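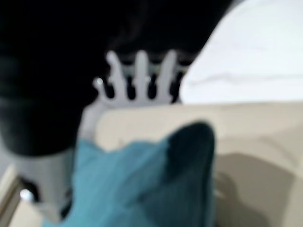
When should a pheromone trap for clothes moths be put out?
Put the first one out in March, before the adults begin to fly indoors, and leave it in place until the heating goes on again in autumn.

Clothes Moths and Pantry Moths: Guidance for Households

Pheromone traps are sticky cards fitted with a lure that carries the scent of the female moth. Male moths follow the scent and are held on the card. The traps are useful for showing whether moths are present and where they are strongest. They do not catch females, and they have no effect on larvae already feeding in a carpet or a bag of flour. Householders should therefore treat a trap as a warning device and carry out the cleaning described on this page as well.

Choosing the right lure

The lure must match the insect. A lure for the webbing clothes moth will not draw the moths found in kitchen cupboards, and the reverse is equally true. Check the label before buying. Where both kinds are found in a home, two separate traps are needed, and they should be kept in different rooms.

Placing the trap

Hang or stand the trap at shoulder height in a wardrobe, or on an upper shelf in a larder. One trap is enough for an ordinary room. Extra traps in the same space tend to confuse the insects and give a poor reading. Keep traps at least 3 metres from open windows and outside doors, where the scent may bring in moths from outdoors.

Wash your hands after fitting the lure. Traces of scent on fingers are easily passed to jumpers and curtains.

Write the date on the back of the card. Most household lures fade after 90 days – sooner in a hot airing cupboard – and an old card with no new moths on it proves very little. Spare lures keep best in their sealed foil, in the freezer.

Treating woollens

Empty the wardrobe completely. Vacuum the floor, the corners and the underside of shelves, then empty the vacuum cleaner outdoors. Items that can be washed hot should be washed at 60 degrees. Delicate woollens may be sealed in a plastic bag and placed in a domestic freezer for two weeks. Let the bag return to room temperature before opening it, or damp will settle on the wool.

Iveta Vrabec, who edits these pages, adds that the edges of fitted carpet under heavy furniture are the place most often missed. A narrow nozzle should be run along them once a month.

Treating the larder

Look for fine webbing in the folds of packets and under the lids of jars. Affected flour, nuts, dried fruit and bird seed should be bagged and taken to the outside bin the same day. Wipe shelves with warm soapy water, paying attention to peg holes and shelf supports, and dry them fully. New dry goods should go into glass or hard plastic containers with tight lids. Paper and thin film are no barrier to larvae.

Keep the trap in place after cleaning. A few males may still appear for several weeks. If numbers have not fallen by the time the second lure is due, there is a source still to be found, and old pet food and forgotten baking goods should be checked first.

Related pages
Silverfish in bathrooms and airing cupboards
Storing blankets over the summer
Carpet beetles: how to tell them from moths
Cleaning a larder shelf by shelf

Miluneo Household Guidance | Text reviewed by Rosalba Pagano | Contact us | Copyright Miluneo, all rights reserved | Back to top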